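How to Find and Read Old School Records in a Local Archive

By Soledad Henríquez
November 22, 2021

School registers, yearbooks and board minutes are some of the most useful records for local history, and some of the hardest to locate. The steps below come from my work on the Finwood school collection, which holds 1,652 items, of which 698 have been cataloged so far.
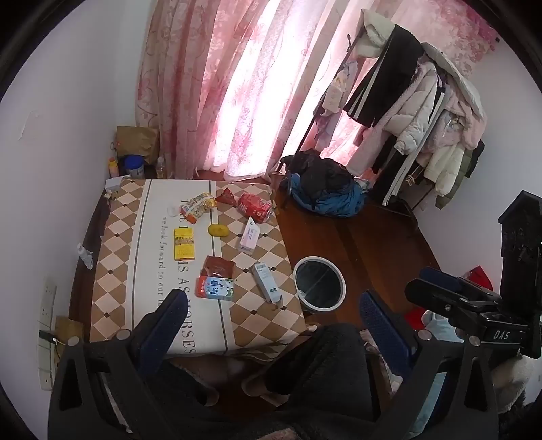
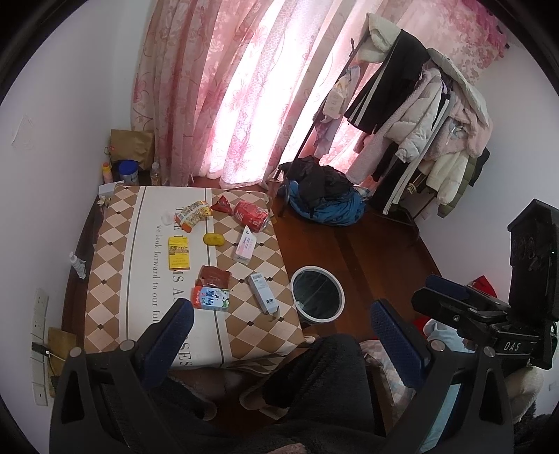
Snack packets on the diamond-pattern tablecloth.

Step 1. Work out what the school was called

Schools changed names when districts merged. The Finwood school was the Pritberg Academy until it moved across the river, and its early registers are still filed under P. Check a city directory or an old map for the years you need and write down every name you find.

Step 2. Find out who holds the records

Start with the current school district. If the school closed, try the county archive, then the public library, then the church or society that founded it. Ask for the "finding aid," a list of what is in each box. Many are typed and have never been put online.

Step 3. Ask about restrictions before you travel

Student records are often closed for a set number of years. Yearbooks, programs and newspapers are usually open. Send an email with the names and dates you want and ask which boxes you may see. Our reading room closes for most of February, so check the hours too.

Step 4. Request a few boxes at a time

Most reading rooms bring out one box at a time. Bring a pencil, a notebook and a phone or camera with the flash off. Leave pens, food and drinks outside. Keep the folders in order and take out only one.

Step 5. Note the source as you go

For each page you copy, write down the collection, box, folder and page. A line from my own notes reads: Vergara Papers, box 9, folder 2, enrollment book, p. 261. Photograph the folder label before the first page so the pictures stay grouped.

Step 6. Read the handwriting slowly

Clerks used short forms. "Do." means ditto, "Wm." is William and "inst." means the current month. If a name is unclear, look for it again in a later year, when a different clerk may have written it. The Fliver family shows up in our books under four spellings.

Step 7. Compare with another source

An enrollment book shows who signed up and may not show who stayed. Check it against attendance sheets, graduation programs or the census. Where two sources disagree, copy both and note the difference.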